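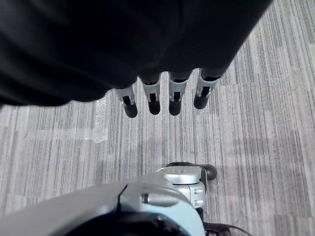 Streaked gray carpet tiles: how do you clean them, and which way do the lines go?
Flooring and Carpets > Offices and workrooms

marjatta_h
24th March
Good evening to all. I am responsible for a workroom in Skirdale where the floor is gray carpet tile. It is the kind with thin streaks, from light gray to charcoal with some almost white between. I like it very much, because dust and threads disappear in it. But I have two questions.

First, in some places the tiles look lighter and in other places darker, and you can see the seams when you stand near the door. Is this dirt, or is it how they are made?

Second, how do you clean them when something shiny stays on the surface? We use a lot of clear plastic film and tape in this room, and a small piece on the floor looks the same as a spill until you touch it. Last month one colleague put carpet cleaner on a strip of film. I would like to write a short rule for everybody.

Thank you in advance,
Marjatta Hämäläinen

camsemple
Lighter and darker patches are nearly always the pile direction. Lift a tile and look at the back, there should be an arrow. If all the arrows point the same way and you still have differences, you probably have tiles from two batches. We did 800 tiles in Piltolport and the second delivery never matched the first. After four months I stopped seeing it.

D_Kuster
I don't agree that it is nearly always direction. In a room where people work on the floor it is very often soil, only it is spread so evenly that you don't notice. Take one tile from under a cabinet and put it next to one from the middle. If the cabinet tile is cleaner, you have your answer. Wash the others with warm water and a little detergent, and let them dry before you put them back.

camsemple
Please don't wash the whole floor tile by tile on the strength of that. A tile from under a cabinet has had no light and no feet on it for years, of course it looks different. Vacuum properly first, along the streaks and then across.

marjatta_h
Thank you both. I lifted some tiles this morning. The arrows go in the same direction except near the window, where two of them are turned. So Cameron is right for that corner. For the middle of the room I am not sure yet — I will vacuum both ways and then compare with a cabinet tile, as Damian says.

One more thing about this room. We have many black things here that can fall on the carpet: covers, cloth, and round ones like this one beside the yellow.
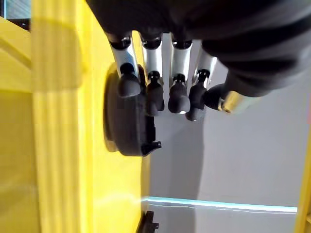

I have never had trouble to find them against the gray, and this is one reason why I don't want to change to a dark floor. My manager would like charcoal without any pattern, because he has seen it in the Bautista office and he thinks it looks more serious.

macario_lozano
Keep the streaks! We changed to plain charcoal 12 months ago and I regret it every day. Every white thread is visible, and every black screw or cap is gone the second it touches the floor (I have found them with my foot, which is not a good method). With the old gray one it was the opposite, lint was invisible and the parts were easy.

D_Kuster
Lint being invisible is exactly my problem with the streaky ones. You think it is clean and it isn't. And black cloth picks it all up when it lies on the floor.

macario_lozano
So vacuum by the calendar and don't wait until you see something. I would still choose it again.

camsemple
For the film: feel it with a dry finger, or shine a torch on it from low down. Film has an edge you can lift. If it is wet, press with a white cloth and don't rub, otherwise the pile goes fuzzy and you have a new light patch. Tape glue is harder. We use the Pleta gel, a very small amount, and try it on a spare tile before.

marjatta_h
This is very useful. My rule for the wall is now: "Touch first. If it lifts, put it in the bin. If it is wet, press with the white cloth." The two turned tiles I will put right when the bench by the window is moved in any case.

Damian, do you let the washed tiles dry flat or standing?

D_Kuster
Flat, face up, on a rack. Standing they bend a little and then the corners come up.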